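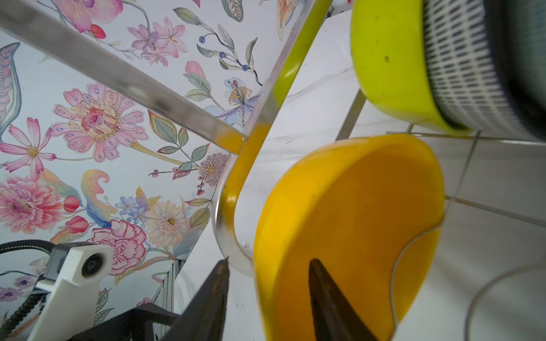 A yellow bowl and a green one in a steel dish rack.

Home News Opinion Housing Letters Archive

Leave Room for the Dish Rack
By Dario Costa
June

The apartments at Brollumholm are being redone, and the kitchens are getting worse. I have lived in Londuder for most of my adult life and have rented four different kitchens in that time, so I went to the open evening and looked at the model unit. It has new cabinets, a new floor and a deep single sink set into a short counter. To the left of the sink is the wall. To the right is the stove. Past the stove is a narrow strip of counter that ends at the refrigerator.

I asked the man from Marras, the firm doing the work, where the dish rack goes. He said there was a dishwasher. I said I had seen the dishwasher. He said most people would find they didn't need a rack.

I think he is wrong, and I think the mistake is a common one. Kitchens in rental buildings are now planned by people who assume that everything you eat from goes into a machine, gets clean in there, and goes from the machine to a shelf. Some households do live like that. Many more run the machine every couple of days and wash a good deal by hand in between, and a lot of renters don't use it at all. A kitchen has to work for all of them, and the way to do that is to leave a flat place next to the sink.

The old kitchens at Brollumholm were plain. They had a double sink with a ridged drainboard stamped into the same sheet of metal, tilted a little so that the water ran back. The cabinets above it were ugly and the drawers stuck. I am not going to pretend those kitchens were nice. But the sink end was laid out by someone who had washed dishes. You washed on one side, rinsed on the other, and stood the plates up on the ridges. If you owned a rack, you put it on the drainboard and the drips took care of themselves.

In the new plan the drainboard is gone and the double sink is gone. What replaced them is 2 more feet of tall cabinet, which looks good in a listing. Storage is easy to advertise. You can say how many cabinets there are. Nobody has ever written "good spot for a rack" in a rental listing, though I would rent that apartment before a lot of others.

The building has 34 units. According to the notice that went out to tenants, rent on a one-bedroom will go up by $504 a year when the work is finished. I don't object to paying more for a better kitchen. I would like it to be a better kitchen, and I don't see how it can be if the person cooking in it has nowhere to put a washed pot.

I can guess what happens next, having lived in a place like it in Grastov. You spread a towel on the only piece of counter and put the dishes on the towel. The towel gets soaked through by the second round. You can't cut anything there, so you move the dishes to the table. Then you can't eat there, so you dry everything by hand and put it away, and the towel hangs on the oven door and smells. In that apartment I ended up balancing a rack across one corner of the stove. I moved it every time I wanted to boil water. One evening I forgot, turned on the wrong burner, and melted one of the feet.

Some people will say that drying by hand solves this. It does if you have the time and a supply of clean towels. My mother dried by hand and made us do it too, and the rule in our house was that no dish spent the night out. I kept that rule for years after I left home. I gave it up when I had small children, and I have not gone back to it. Letting dishes stand is less work and it keeps the towels for hands. If a few bowls are still there at breakfast, you take them from the rack and use them. I don't see what is lost.

There is also the matter of looks, and I suspect this counts for more than anyone at the open evening would admit. A dish rack is a thing people have been taught to be a little ashamed of. In the drawings pinned up in the lobby, every counter was bare except for a bowl of lemons. Real estate agents tell sellers to hide the rack before the photographs are taken. Tatiana Pešek, who manages rentals at the other end of Londuder, told me she keeps a plastic tub under the sink of any occupied unit she has to show. The rack and whatever is in it go into the tub for an hour and then come back out. She doesn't think the tenants are messy. She said she would have the same rack out herself.

I don't mind hiding things for a photograph. The trouble starts when the hiding becomes the plan, and the apartment is built to match its own picture. After that, everybody who lives in it is in the wrong from the first meal. You have a kitchen that is only in order when you aren't using it.

The same thinking has spread through the rest of the apartment. The model unit has no hooks by the door. It has no place for wet boots. There is a washer and dryer behind a folding door, and no bar or ceiling line for the clothes that can't go in a dryer. The bathroom has one towel rail, short, for a unit listed as sleeping four. Each of these is a small thing. Put together, they suggest that whoever drew the plan was thinking about where belongings are stored and gave little thought to the hours when they are in between. Things in a home spend a lot of time in between. They are drying, or cooling, or waiting to be carried upstairs, or waiting for the other half of the pair to turn up.

I'll take the main argument on the other side seriously, because I have had it put to me by friends. A full dishwasher is said to use less water than a person at a sink with the tap running, and I am willing to believe it. I own one and I use it. But it doesn't take the big pot, or the good knife, or the pan with the wooden handle. It doesn't help the person who lives alone and owns three plates, and who would have to wait most of a week to fill it. It does nothing at all on the day it breaks, and in a rental that day can turn into a month. When ours stopped, it took the office eleven calls to send someone out, and he needed a part.

People who own plastic dishes know another side of this. Cups and bowls made of plastic come out of our machine still beaded with water long after the plates are dry, so they end up in the rack anyway. Anyone with children has a stack of these. They get scratched and marked and nobody cares, and they are washed more often than anything else in the house.

What I am asking for is cheap. Marras has not started on the upper floors yet, and the cabinets for those floors, I was told, have not been ordered. Leave the last cabinet out. Run the counter past the sink on one side by the width of a rack. If there is money for it, use a sink with a drainboard, which is still made and still sold. If there isn't, a plain counter with a raised front edge will do. A wall rack over the sink would be fine too, the open kind that drips straight down, and it would take no counter at all. A cabinet with a slatted bottom does the same job with a door on the front, for people who want the bare look.

I would also ask that someone cook a meal in the model unit before the rest are built to match it. It doesn't have to be a big meal. Soup, bread and a salad for four people would be plenty. Wash up afterward with the machine switched off, and see where everything ends up. I offered to do this myself and bring the groceries. The man from Marras wrote down my number, and I believe he meant it kindly, but I haven't had a call.

Tenants who want to comment on the plan can do so at the building office until the end of the month. The form has 2 lines for remarks. I wrote on the back of mine as well, and I'd suggest others do the same. Say what you wash by hand and where you put it. The people drawing these kitchens may not know, and it would be useful for them to hear it from more than one tenant before the floors above mine are done.

Contact the opinion desk | Letters policy | Copyright, all rights reserved | Back to top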